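台所まわりの布と汚れの手入れメモ

テーブルクロス、ふきん、エプロンなど、台所と食卓で使う布の扱いをまとめたページです。素材の表示が読めるものは表示が優先です。表示が取れてしまった古い布は、目立たない端で試してから全体にかかってください。

買ってきたらまず一度洗う

綿と麻のクロスは最初の洗濯で縮みます。テーブルの寸法ぴったりで買うと、洗ったあとに垂れの部分が足りなくなります。垂れは片側20センチ以上あるものを選び、裾上げは洗ってからにします。うちでは麻のクロスを先に裾上げして、四辺のうち二辺が波打ちました。ほどいてやり直しています。

新品の糊が残っていると水をはじき、ふきんとしては使いものになりません。ぬるま湯に一晩つけ、翌朝そのまま洗濯機へ。洗剤は普段の半分で足ります。

しみは種類で分ける

しょうゆ、茶、コーヒー
水かぬるま湯で裏からたたき、台所用の中性洗剤を少しつけてもみ洗い。残った色は酸素系漂白剤をぬるま湯に溶かしてつけ置きします。色柄ものは先に色落ちを見ること。

油、ドレッシング、マヨネーズ
水をかける前に洗剤の原液をのせて5分置きます。マヨネーズは卵が入っているので、熱い湯は避けます。

赤ワイン
乾いた布で吸い取り、水を含ませた布でたたく。塩をかける方法はよく聞きますが、吸い取る役目だけなら紙タオルで間に合います。

カレー
洗剤で油を落としてから、日に当てて干します。黄色は日光でかなり薄くなります。一回で消えなくても、洗って干すのを繰り返してください。漂白剤を先に使うと、ものによっては赤く変わります。

ろうそくのろう
固まるまで待ち、へらで浮かせて取ります。残りは紙タオルではさみ、低温のアイロンを軽く当てて紙に移します。紙はこまめに替えます。

果汁
見た目が透明でも、放っておくと茶色くなります。食事のあとに水拭きだけでもしておくと違います。

つけ置きの時間

酸素系漂白剤のつけ置きは30分から、長くても2時間。それ以上置いても落ち方はあまり変わらず、生地が傷みます。湯は40度から50度。塩素系は白い綿と麻だけに使い、酸性の洗剤とは絶対に一緒にしないでください。

70度の湯を使うのは白いふきんの消毒のときだけです。プリントのクロスをこの温度に入れると、柄の濃い部分から色が出ることがあります。

ふきんのにおい

干しても戻ってくるにおいは、洗い残しの油が原因のことが多いです。固形石けんで洗い、すすいでから熱い湯に10分つけます。鍋で煮る場合はホーローかステンレスの鍋で。アルミの鍋はアルカリで黒くなります。

枚数は少なめに持って、早く回したほうが乾きます。うちは13枚で回していましたが、下のほうがいつも湿っぽいので減らしました。

干し方としわ

テーブルクロスは脱水を短くして、水気が少し残るうちに取り出します。竿にかける前に、二人で四隅を持って引くと、しわの半分は取れます。一人のときは半分にたたみ、縫い目を合わせて手のひらでたたきます。

アイロンは裏から、真ん中から外へ。プリントの表に高温を当てるとてかりが出ます。麻は霧吹きをして、生乾きでかけます。

しまうときは四つ折りを重ねるより、紙の芯に巻くほうが折り目が残りません。芯は包装紙の店でもらえることがあります。

季節で替える

春と秋の彼岸にクロスを替えると決めておくと、点検を忘れません。11月に入ると実や枝の柄を出す家が多いようです。濃い色の柄が入ったものは、最初の数回は単独で洗います。

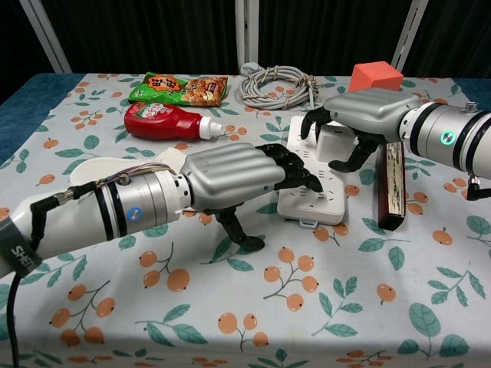

最終更新日:9/8/19

白地に橙色の実と青緑の葉のクロスは、地の白さで古さが決まります。柄を気にして漂白を控えると、白い部分だけ黄ばんで柄がくすんで見えます。酸素系の薄い液に短くつけ、すぐにすすぐのを月に一度。これで地の色は保てます。

食卓で電気を使うとき

卓上鍋やホットプレートを使う日は、電源タップの置き場所を先に決めます。汁がはねるところ、湯気がかかるところには置きません。タップを布でおおったり、クロスの下に通したりすると、熱がこもり、踏んだり引っかけたりしても気づきません。コードは束ねたまま使わず、伸ばしてください。

使っていない差し込み口にほこりがたまっていたら、プラグを抜いてから乾いた布で拭きます。ぬれ布巾は使いません。差し込みがゆるくなったもの、さわって熱いものは買い替えです。

ホットプレートの下には、クロスと別に耐熱の敷板を置きます。ビニールのクロスは熱で板に貼りつきます。

読者からの追記

キエウ・タイさんから、ターメリックの黄色には台所用の固形石けんを塗ったまま日に当てるとよい、と教わりました。白い綿で試したところ、二日でほとんど見えなくなりました。色柄では試していません。

リース・サグデンさんからは、クロスがすべる場合に、すべり止めの網を一回り小さく切って下に敷く方法を。塗りのテーブルでは網の跡がつくことがあるので、間に薄い布をはさみます。

エプロンのひも

ひもの付け根は、洗濯機の中で引っぱられて最初に傷みます。ひもを軽く結び、ネットに入れて洗います。ほつれたら、同じ幅の綾テープを裏に当てて四角く縫い、対角線にもう一度縫います。糸は30番くらいの太めのものが向きます。

古くなったクロスは、傷みの少ない端からナプキンが取れます。残りは窓拭き用に切って、油物の拭き取りに使ったら捨てます。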